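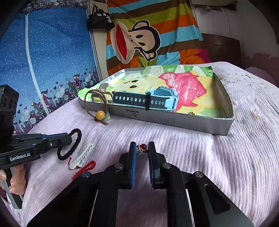 은색 밴드에 둥근 검붉은 알이 달린 반지

스토크니스(Storkness) 액세서리 교환 모임 회의록
23/09/2021, 저녁, 카페 하티크(Hatik) 안쪽 자리

이번 회의록은 제가 씁니다. 지난번에 가위바위보에서 졌거든요. 받아 적다가 수다에 끼어드느라 빠뜨린 말이 있을 텐데, 발견하시면 게시판에 댓글로 달아 주세요. 고쳐 놓을게요!

1. 지난 회의 확인
8월 회의록은 다 읽으신 걸로 치고 넘어갔습니다. 한 군데만 고쳤어요. 보관 상자를 오브몬트(Ovmont) 창고에 둔다고 적혀 있었는데, 창고가 아니라 2층 복도 수납장입니다. 저도 창고에 가서 한참 찾았어요(문은 왜 그렇게 뻑뻑한지).

2. 가을 교환 장터 장소
제일 오래 얘기한 안건입니다. 후보는 두 곳이었어요. 오브몬트 1층 홀은 넓고 대관료가 싼데 조명이 누렇습니다. 은제품이 죄다 금도금처럼 보인다는 불만이 봄 장터 때도 나왔죠. 하티크는 창이 커서 색이 제대로 보이는 대신 자리가 좁고, 음료를 쏟을까 봐 걱정된다는 의견이 있었습니다. 저는 하티크 쪽이었는데 손을 들어 보니 오브몬트가 이겼어요. 흑흑. 대신 집에 흰빛 스탠드가 있는 분은 가져오기로 했습니다. 멀티탭은 홀에 있는 걸 쓰되 긴 것 하나는 따로 챙깁니다.

3. 참가 신청과 교환표
신청자는 지금까지 64명이에요. 봄보다 훨씬 많아서 다들 놀랐습니다. 한꺼번에 들어오면 방역 지침 때문에도 곤란하니 시간대를 세 번으로 나누고, 시간대 사이에 환기를 하기로 했어요. 한 사람이 내놓을 수 있는 물건은 다섯 점까지입니다. "귀걸이 한 쌍은 한 점이냐 두 점이냐"로 또 잠깐 시끄러웠는데 한 점으로 정리했습니다. 한 짝만 남은 귀걸이도 한 점이고요, 의외로 찾는 분이 계십니다.
교환표는 400장 인쇄합니다. 봄에 쓰고 남은 표는 색이 비슷해서 헷갈리니까 이번에는 쓰지 않아요.

4. 물건 상태 적는 법
지난 장터에서 제일 많이 받은 질문이 "이거 진짜 은이에요?"였죠. 각인이 있거나 구입처가 확실할 때만 재질을 적고, 모르면 그냥 "은색", "금색"으로 적기로 했습니다. 알도 마찬가지예요. 빨간 알이라고 다 석류석은 아니니까 "검붉은 알"처럼 보이는 색으로 쓰면 됩니다. 반지는 호수를 꼭 적어 주세요. 호수를 모르면 안지름을 밀리미터로 재서 적어도 됩니다. 저는 집에 있는 반지를 재 보다가 줄자로는 도저히 안 되겠어서 포기했는데, 링 게이지를 빌려주신다는 분이 계셔서 장터 당일 입구에 두기로 했어요.
니켈 알레르기가 있는 분들을 위해 도금 제품이면 도금이라고 쓰자는 의견도 나왔고, 반대 없이 통과됐습니다.

5. 세척 코너
라이너(Rainer) 공방에서 세척용 천과 작은 솔을 싸게 받아 올 수 있답니다. 초음파 세척기도 빌리자는 말이 나왔는데 진주나 접착식 장식은 상할 수 있어서 보류했어요. 저는 좀 아쉬웠지만 남의 진주를 물어 줄 돈은 없으니까요. 천으로 닦는 자리만 창가에 하나 만들겠습니다.

6. 그 밖의 이야기
- 엉킨 목걸이 풀어 주는 자리를 만들자: 좋다는 분은 많았는데 앉아 있겠다는 분이 안 계셔서 다음으로 넘김.
- 남은 물건은 어디로: 다시 가져가는 것이 원칙. 두고 가실 분은 상자에 "기증"이라고 써 주세요.
- 포스터 색은 남색과 겨자색 중에 못 정했습니다. 게시판에 투표 올릴게요.

할 일
- 홀 예약 확정, 수납장 열쇠 받아 오기: 장소 담당
- 교환표 인쇄, 시간대별 안내 문자: 접수 담당
- 라이너 공방에 천이랑 솔 주문: 저
- 스탠드 가져올 수 있는 분은 게시판 글에 댓글 달기

다음 회의도 하티크에서 합니다. 당근케이크는 일찍 떨어지니까 드실 분은 미리 주문하고 앉으세요.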